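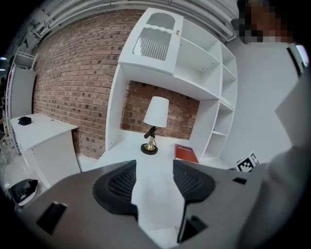 Jade Hartley wrote to us after the July round to say that she nearly didn't apply, as the notice spoke of "keen home cooks" and she had never thought of herself as keen. She cooks tea for her family most nights and has done for years. She asked us to say so more plainly next time, so we have changed the wording. If you make meals at home from a written recipe, even now and then, you can take part.

Call for recipe testers: the Cadgate Community Cookbook

We are looking for 50 people to test recipes for a cookbook of everyday meals from Cadgate and the villages near it. The book will be printed in a run of 500 and sold locally. Most of the recipes were sent in by readers of the Rudd newsletter, and many come from handwritten cards with parts missing. "A knob of butter" and "bake until ready" are common. We need people who will cook from the page as it stands and tell us where they got stuck.

What you will do

Each tester gets 4 recipes, sent by post or email. You cook each one once at home, following the text exactly, and fill in a two-page form. The form asks how long each stage took, what equipment you used, how many people it fed and whether any step was unclear. Please don't swap ingredients, even if you know a better way. If you can't find something in the shops, write that down and leave the recipe for another tester.

You have six weeks to finish. There is no set order.

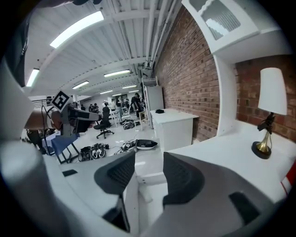

The form can be filled in by hand or typed. Please write in your own words. "I didn't know if the lid was meant to be on" is more use to us than a mark out of ten. If a dish fails, send the form in anyway, and don't cook it again unless we ask.

What you get

We pay for ingredients on production of receipts, plus a £50 fee once all the forms are in. Testers are named in the book unless they ask not to be, and each receives a copy.

Tasting afternoon

Testers are also invited to a tasting afternoon at the Lovia rooms. Coming along is optional and does not affect the fee. Lunch is not provided, but there will be plenty to eat.
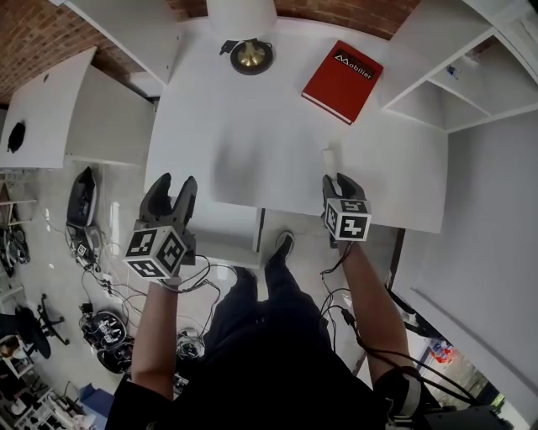

Dishes for the tasting should be brought ready to serve, in a container with your name and a full list of ingredients. There is no oven for our use. Serving will be from a white rectangular table like the one shown, so please leave large roasting tins at home and bring a portion in something smaller. Hot dishes need to travel in a flask or an insulated bag.

Who can apply

Anyone aged 18 or over with a working hob and oven. You don't need any training. We would particularly like to hear from people who cook for one, people with small kitchens, and people who have only lately started cooking. If you have a food allergy, tell us when you apply and we will match your recipes to it.

How to apply

Write to Bradley Staniforth at the Rudd newsletter office, Lavadberg House, Cadgate. Tell us what you cooked last week, in a few lines, and list anything you don't eat. Applications close on 2023-11-07. We will reply to everyone, and recipes go out as soon as the places are filled.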